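Search posts
Search
Cancel

Dundix Handling Lab
Thread, 1 of 12

This thread sets out how the Dundix Handling Lab looks after one pair of hand-held grippers, known in our records as Pair 107. It is published for partner sites that have asked how we keep a single station in service through a full month of work.

2 of 12
Pair 107 has been at the packing table since January. Responsibility for its condition rests with Nayeli Jaramillo, equipment lead. Perla Beltrán signs the maintenance record and has authority to withdraw the pair from use at any time.

3 of 12
Start of shift. Both grippers are opened and closed by hand through their full travel before power is applied. Any roughness in the slide is recorded. The operator does not attempt to free a stiff jaw on the table. The unit goes to the bench.

4 of 12
Fingertip pads. Pads are wiped with a damp lint-free cloth and left to dry in the open position. A pad that has lifted at a corner is replaced, and so is its partner on the opposite finger. We do not re-glue pads. An earlier attempt to do so left a ridge that marked soft packaging for the better part of a week.

5 of 12
Pads are also replaced after 500 logged grasps on cardboard, whatever their appearance. Cardboard dust works into the surface and the grip weakens before any wear can be seen. Sites handling only plastic may set a longer interval and should write down the one they choose.

6 of 12
Screws. Exposed screws on the body are checked once a week, on Saturday, with the hand driver kept in the station drawer. Power drivers are not permitted. Where a screw has turned since the last check, the operator marks it with paint pen and notes its position in the record.

7 of 12
Marker plate. The corner screws must be snug, with no rocking when the plate is pressed lightly at each edge. If the plate has been removed for any purpose, the pair is recalibrated before its next session — even where the plate appears to have gone back exactly as it was.

8 of 12
Cables. Most of our faults have begun here. In the spring, the right unit lost signal intermittently over three shifts. The connector was replaced first, without result. Ms. Jaramillo then traced the fault to a strand broken inside the jacket, close to the strain relief. The replacement cable is Rivumov stock, part 904.

9 of 12
Following that repair, the routing rule was rewritten. Cables leave the back of each gripper with enough slack for a full reach across the table. No cable may pass under a box. Operators stop and clear the bundle when it begins to pull on the wrist.

10 of 12
Working check. After any repair, the pair completes a short two-handed trial before it returns to the schedule. One gripper goes to the open box and the other closes on the capped bottle. The operator watches the lower jaws for slip and confirms that the green LED on each unit stays lit throughout.
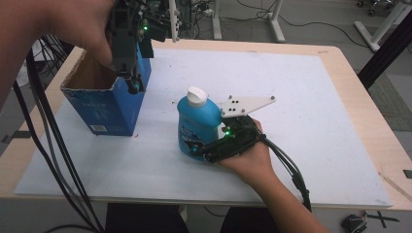

11 of 12
End of shift. Jaws are left open, never clamped on an object overnight. The white board is wiped down and the record is completed before the operator leaves. An entry reading only "OK" will be returned for detail.

12 of 12
Sites using the Naylor mount should note that its screws are longer than ours and must not be swapped in. Questions about this procedure may be sent as replies to this post. Ms. Beltrán reviews them at the start of each week.

Related posts
Recalibrating after a plate change
Naylor mount: screw lengths and storage
Station drawer contents, revised list
Wunley site visit: notes on cable routing
How to write a useful fault entry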